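Notes > House > Floors

1/8/24
By Brayden Lapointe

Grout haze and grout staining get treated as one problem in most of the advice I have read, and the products sold for them are often shelved together. They are separate problems. Haze is a thin cement film left on the face of the tile after installation. Staining is soil or minerals held in the pores of the joint. The first is removed once. The second comes back on a schedule set by how much water and dirt reach the floor.

I have kept a log on the floors in the Burkbridge house since we moved in. Total tiled area is small, but the joints were never sealed by the builder, and by last March the lines in the hallway had gone two shades darker than the lines under the bookcase. The bookcase joints are my reference color. I check against them with a flashlight held low, after dark, with the ceiling light off.

The cleaner matters less than its pH. Anything acidic (vinegar, most bathroom descalers, the orange bottle everyone recommends) will attack a cement joint, and it will etch marble on contact. Etching is loss of polish. It cannot be wiped off, only honed out. For stone or cement I use a neutral cleaner for weekly mopping and a mild alkaline one for the joints, mixed weaker than the label allows and left to stand for 4 minutes. Then a nylon brush along the line, never across it, and the slurry picked up with a wet vacuum. A mop just moves the slurry to the next joint.

Rinse water is where most jobs fail. Alkaline residue is slightly sticky and collects dirt faster than bare grout does. I rinse twice with plain water and change the bucket between passes. If the second bucket is still cloudy, I do a third.

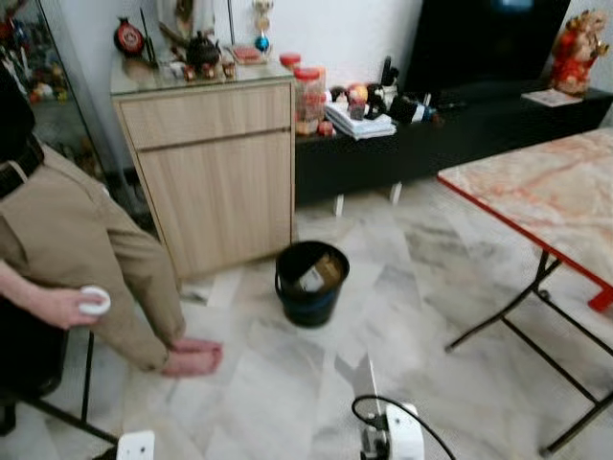
How long should a floor dry before the joints are sealed? Two full days with the windows shut and the heat at its normal setting, and three if the joints are wider than a pencil line.

A penetrating sealer needs open pores. If they hold water, the sealer sits near the surface, cures patchy, and wears off in the walking path within a season. I lost one application that way. I had waited overnight, the joints looked dry, and the water drop test a week later failed in half the hallway.

The drop test is simple. Put a drop of water on the joint and leave it for 30 minutes. If it still beads, the sealer is working. If the joint has darkened, it is not. Test in a corner and in the middle of the path, as the results will differ.

Mervin Marchand, who set the tile in our entry, told me he seals his own joints with two thin coats and skips the thick one entirely. I now do the same. The first coat goes on with a small foam brush, the excess comes off the tile face before it skins over, and the second follows while the first is still slightly tacky. On polished stone I wipe sooner. Dried sealer on a polished face leaves a smear that takes solvent to remove.

Results so far: hallway joints are within one shade of the reference. The kitchen threshold is worse, and I suspect the grout there is a different batch. I have a scrap of it in a bag and will try the alkaline cleaner on that first, then on the threshold once the weather allows me to leave the back door open.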